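Evaluation of the Jollholm Hand-Held Gripper Kit
Student Project Report, Hernham Robotics Lab
Submitted 26th July

1. Purpose

The lab wanted to know if the Jollholm kit is worth buying for the manipulation course. The kit lets a person record two-handed tasks without a robot arm. The operator holds one gripper in each hand and does the task, and the recordings are used later to train an arm. Our course has two arms shared by 30 students, so most of the term goes to waiting for a turn. A set of hand-held grippers would let more people record at once.

We had the kit on loan from April. The loan came through Prandholm, the distributor, and included the grippers, the cables, the marker plates and a license for the recording software. The table and the computer were ours.

2. Setup

The instructions are a 54-page PDF. The part we needed was the chapter on mounting and calibration, and it assumes the reader has used the older version of the kit. We had not. The step for setting the zero position of the fingers is given after the step that depends on it, and we lost most of an afternoon to that.

Once calibrated, the kit held its settings well. We repeated the check at the start of each session and had to redo the full calibration twice in the whole loan period. Both times a marker plate had been knocked.

We worked on a white board laid over a wooden table. The bare wood gave trouble with glare under the lab lights and the board was better. The tracking software needs to see the plates on top of the grippers, so the operator has to learn not to roll the wrists too far inward. New operators forget this for the first few recordings.

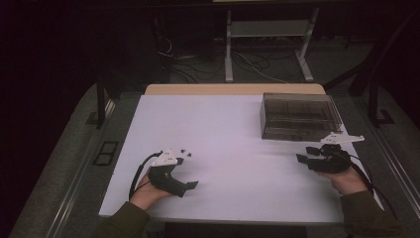 3. Tasks

We chose tasks that need both hands. The main one was opening a compartment box, taking out a small part, and closing the lid again. The others were folding a cloth, passing a block from one gripper to the other, and sorting parts into trays.

Each operator recorded each task 7 times after a short practice. A recording was thrown out if tracking dropped during a grasp or if the operator stopped before the end.

4. Results

Block passing was the easiest and almost every recording was usable. Cloth folding was close behind. The box task was the worst. Getting a finger pad under the edge of the lid takes patience, and operators tended to turn the gripper so that its plate was hidden from the tracking camera.

The cables were the most common complaint. They pull slightly on the wrist when reaching across the table, and they can catch on a sleeve. Clipping them to the forearm helped. Prandholm lists a longer cable as an extra but we did not test it.

The export format works with Wei, the training library used in the course. Conversion was one command and we had no failed files.

5. Recommendation

We recommend buying one kit for next year and deciding on a second after the first term. The lab should write its own two-page setup sheet, with the calibration steps in the right order, and keep spare marker plates. The box task should be left out of the first assignment.

6. Remaining work

We did not compare the policies trained on kit data with those trained on data from the arms. The recordings are saved on the lab drive under the project name.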